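How to check a grasp success number before you believe it

Most of the grasp papers I get asked to read report one percentage, and most of the time I can't tell what it means. Ours were no better. When Emília Šimko joined us at Kornthorpe she asked what counted as a success in our own logs, and she got three different answers from three people in the same room. What follows is the procedure we use now. It is slow and a bit dull. It also knocked 11 points off a result we were fairly proud of.

You need a trained policy, a wrist camera that records every attempt, and someone who did not train the policy. If you can't get the third one, you can still do most of this, but put less faith in what comes out.

Step 1. Write down what success is before you run anything.
Ours reads: the object leaves the table, stays up for two seconds, and is put down on purpose. Before that we had "picked up," and "picked up" covered a pouch that hung from one fingertip by its corner and then fell. Write the sentence, print it, tape it to the cell.

Step 2. Let somebody else place the objects.
People who trained a policy know where it likes things to be. I do it too. I nudge the object a little toward the middle and turn it so the long side faces the fingers, and I don't notice I'm doing it. Nilton Muñoz generates a list of positions and angles from a script, and Pendo Barasa sets the table from the list. If the placement looks awkward, it stays awkward.

Step 3. Run at least 30 attempts per object.
The method we were copying, which we call Wulero after the folder it lived in, was first reported to us with 14. At 14, one lucky grab moves the score by seven points. I don't care how nice the video is.

Step 4. No restarts.
If the arm stalls, that's a failure. If you bumped the table, log it, keep the attempt in the file, and run an extra one. Report both totals. Half the gap between our old number and our new one came from attempts that had been quietly thrown out as "bad starts."

Step 5. Go through the wrist pictures by hand.
This is the step everyone skips. Pull the last picture before the fingers start to close on each attempt and look at it without knowing the outcome. Guess the outcome, write the guess down, then open the log.
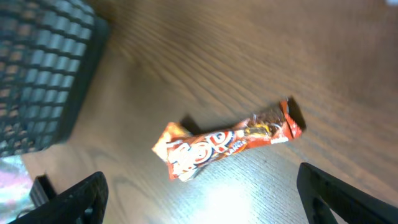 Blind guessing is useful because it shows you which attempts were hard and which were free. We have 2,170 of these pictures from Arboleda and Valwood, the two cells we use, and I went in assuming the failures would be the odd shapes. I'm less sure now. Take a candy bar lying at a slight slant ahead of the two fingers, in a crinkled, shiny wrapper, with the wood just below it washed out almost to white. I'd call that one "hard, lighting" and "hard, shiny" on the sheet and I would not guess a clean grab with any confidence. The upturned seal at the right end gets its own tag, because a policy that goes for the wrapper tip and a policy that goes for the body of the bar should not share a column.

Step 6. Score the tags separately.
One row per tag: glare, shiny, clutter nearby, loose end, plain. If the plain row carries the whole average, say so in the text and not in an appendix.

Step 7. Swap cells and run it again.
Same weights, same list, other table. Wulero held up on plain objects and dropped badly under glare. Jhair Espinoza thinks that is an exposure problem and wants to retrain with brightness changes. Maybe. I've heard "it's just the lighting" about every method I've tested, and I would like to see the rerun first.

Things that still bother me: two seconds is a number we picked over lunch, and Leidy Muñoz tags "shiny" far more freely than I do. We're having two people tag each picture starting in November, and the sheets where they disagree will go up with the rest.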